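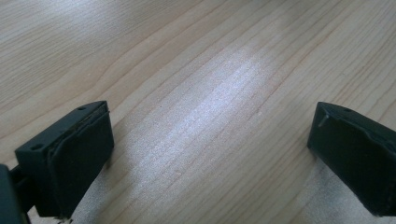
WORKSHOP TIPS: GRIPPERS AND BENCH SETUP

Good practice for two-handed gripper work on a household table

These notes cover hand-worn and hand-held grippers used for small household tasks: placing a tube in a cup, moving a toothbrush, clearing a surface. They follow the Erwood bench checklist, with changes made after one season of use on a Baxter table. Fixed arms have their own sheet.

Before the first run

Look at the finger pads with the jaws fully open. Both pads should face each other squarely and sit flat against the finger. A pad with a slightly ragged edge can stay in service. A pad that lifts at a corner when pushed with a thumbnail comes off and is replaced, and its partner is replaced at the same time. Mixed pads close unevenly and turn a round object in the grip.

Check each fastener by hand. Do not use a power driver on threads set in plastic.

Brush grit off the fingertips. A grain caught under a tip will scratch a finished top in one pass.

Light and surface

Glare on a satin tabletop moves with the gripper camera and can hide a pale object completely. Sweep the open gripper slowly over the work area and watch the live view. If the bright patch covers the place where an object will be set down, move the lamp. Matte cloth is allowed under the Irkach rules but not under Todard, where bare wood is specified.

Keep the top clear of everything the task does not call for. Tools, tape and spare pads go on the shelf.

Cables

Leave one relaxed loop at the wrist, then run the cable back along the forearm. Bend the elbow fully and straighten it again. If the cable tightens at any point, lengthen the loop before starting. Keep 40 cm of slack behind the operator. Floor cable should lie outside the walking line and be taped at every crossing.

Handling the objects

1. Start with both jaws open and low.
2. Grip a tube across the body, clear of the cap. Full tubes tolerate a firm close; part-used tubes fold, so stop at first resistance.
3. Bring the tube to the cup from the side away from the handle.
4. Hold the idle hand near the surface. Do not rest it on the table edge.
5. Open fully before drawing back. A half-open jaw catches the rim.

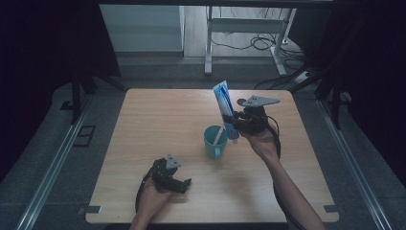

Tube held by the right gripper beside the cup; left gripper low and open.

Wear limits

Log closes per pad pair. We change pads at 400 closes with plastic objects and at 100 with ceramic. The longest-serving finger pair on our bench stands at 3,285 closes and is still on its original screws.

Table clamps are checked at the start of each session and again after the table is moved. Tighten opposite corners in turn.

Storage

Store grippers open, pads out of direct sun, cable coiled loosely beside the body. Do not hang a gripper by its cable.

Filed under: Workshop, Automation, Bench care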